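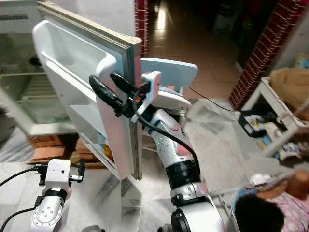 The fridge at work has been a sore point for as long as I've been at Urkon, and that goes back to when we were still in the old building at Dernport. Milk goes off, lids go missing, and whoever is on lates ends up clearing it out because they're the last ones to open it. So when management told us in November that the robot would be "taking on kitchen and stock duties", I'll admit there was a small cheer in the corridor. I didn't join in, but I did think about the milk.

I should say what my job is, for those who've only come here for the allotment posts. I look after supplies for a residential care home. I order things, I put things away, and I go round the fridges and cupboards taking out what's past its date. It isn't clever work, but you do get to know people by what they eat and what they leave. Mrs K in the end room stops eating yoghurt about a week before she tells anyone she's feeling poorly. You won't find that on a stock sheet.

The robot has two arms and a pair of fingers on one that look as if they ought to be handling coal. Its job for now is to open the fridge, and later on to fetch from it and put back. The opening part it can do. It takes hold of the door by the edge and pulls, and I've no complaint about that, except that I've been opening fridges since I was three and was never given a launch event with sandwiches.

The man from Kakakhel who came to talk to us said each task would be learned over 700 practice goes. Somebody on days asked who would be standing there for the 700 goes, and he said "a member of your team", very pleasantly, and moved on to the next slide. That is the bit I keep coming back to. The hours it's meant to save haven't turned up on my rota yet. What has turned up is a new line called "robot support", 42 minutes a shift, taken out of the time I used to spend going round the rooms.

Abenezer, who does nights, is keener than I am. Abenezer Gebremichael has been in care work a good deal longer than me and his back is in a bad way, so when he says he'd welcome anything that does the bending I listen. He told me I was being a snob about it. Perhaps I am! He also said, fairly enough, that if it could lift the big drinks crates he'd carry its cables for it himself. But it isn't lifting crates. Lifting is "a later phase", and I've worked for enough places to know about later phases.

There was a pilot at our sister home in Utesden before us. We were shown a slide that said 2449 tasks completed, in very large figures. I put my hand up and asked what counted as a task. If it opens the door and then shuts it, is that one or two? And if one of us has to put it right halfway through, whose total does that go on? He said he'd get back to me. He has my email address.

I'm not against machines. I wouldn't go back to doing the laundry without one, and the ceiling hoist changed my working life. But the hoist came because we asked for it. We'd been asking for years, and when it arrived the people who used it were the people who'd said what was wrong. With this one we were told first and asked afterwards, and the asking was a form with smiley faces on it.

What I'd like to know is what happens to the supplies job once the fridge part is done. My manager says no one's post is at risk, and I believe she believes it. I asked for it in writing - she said she'd take it upstairs. In the meantime two people have left and neither has been replaced, and the lates are now covered by whoever can't think of an excuse quickly enough.

I went round the rooms yesterday in what was left of the afternoon. Mrs K had two yoghurts untouched. I told the nurse.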